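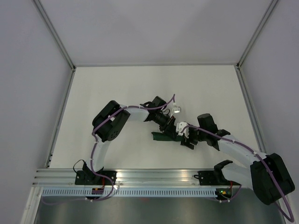
wovley-care-labels

README, last touched 21st August

Table of textile care label wordings, the little tags sewn into side seams and collars. One row per label. Typed by hand from tags, no scraping, no OCR.

What's in it

labels.csv - the main table
symbols.csv - symbol codes and what we call them
notes.txt - odd cases, read before you file a bug

Columns in labels.csv

id - just a number, gaps are fine, deleted rows don't get reused
brand - as printed on the tag. Akgül keeps its ü, please don't "fix" it
item - shirt, towel, pillowcase etc. Free text, sorry
fiber - as printed, percents included
wash_c - max wash temp in Celsius. Blank = tag doesn't say. 0 is never used
dry - codes, see symbols.csv
iron - same
lang - language of the wording, two letters
wording - full text, line breaks turned into a slash

Size

28 brands, 26 languages. Most languages have very few rows, English and Turkish are the bulk. Don't train a translator on this.

Known problems

- Ellevia tags changed layout partway through. Old ones put fiber on the back, and we missed the back on the first pass. Those rows have fiber blank. Being redone in September.
- wash_c of 60 on wool rows is a typing slip if you see it. Fixed the ones we found.
- "Ana" shows up in brand and also in item (it was a product line first, then its own label). Treat as two things. Merging them broke the counts last time.
- Faded tags: unreadable letters are a question mark. Real question marks are, so far, not a thing on care labels.
- Some wordings contradict their own symbols. We kept both. Do not correct the tag, record the tag.
- Duplicate tags on teh same garment get one row unless the text differs.

Loading it

UTF-8, comma separated, wording always quoted. Excel will mangle the accents if you double click, use import instead. Header is row 1.

Version 2

Dropped the price column. Split care into dry and iron. Ids unchanged from version 1, so old joins should still work, excpet anything on the care column.

Adding rows

One file per brand in the incoming folder, same columns, leave id blank. Type what the tag says, caps and all. If you can't read it, question mark and move on.

License

Table is free to use and reshare, credit the Wovley project. Brand names belong to the brands.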